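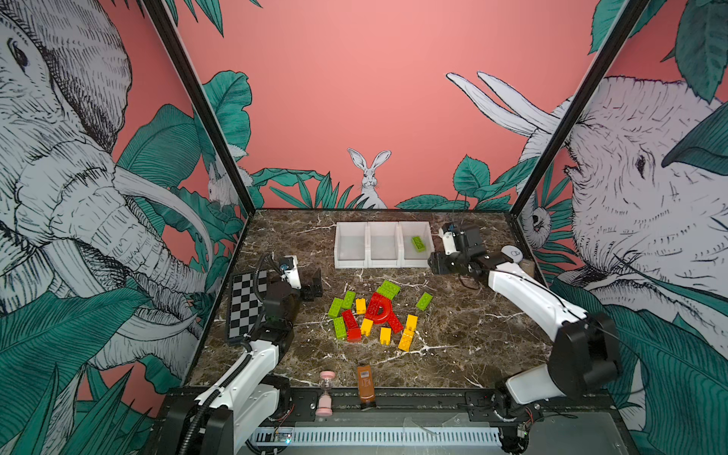 2 min read

November, brick sorting

Started after lunch. The job is still bricks into the three white bins by color, both arms driven by hand, every run saved for the Mousavi model. We had 259 good runs this morning and want 300 before Brodo gets the batch.

I changed how I lay the bricks out. Too many runs had them all studs up, so now I tip a few over. The green ones are harder to line up on from the wrist view when the hollow side shows.
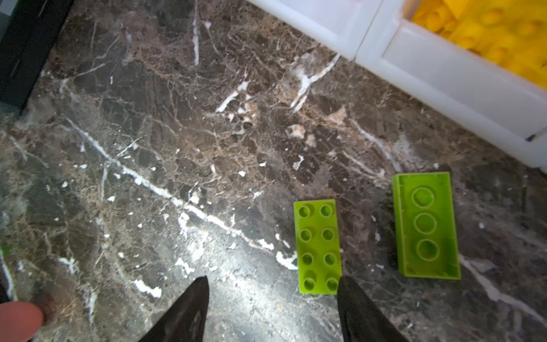
Second session, 4 p.m.

Slower. I threw out two runs where I paused too long over the pile. The red ones I leave for whenever they're easiest to reach. No fixed order, the notes ask for variety. 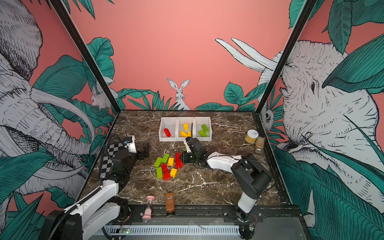
Partway through sorting, all three colors started.

Tomorrow: check the left wrist camera times, back up the drive.

Recent entries
Drollex cable swap
Resetting the Zilbridge logger
First week of brick runs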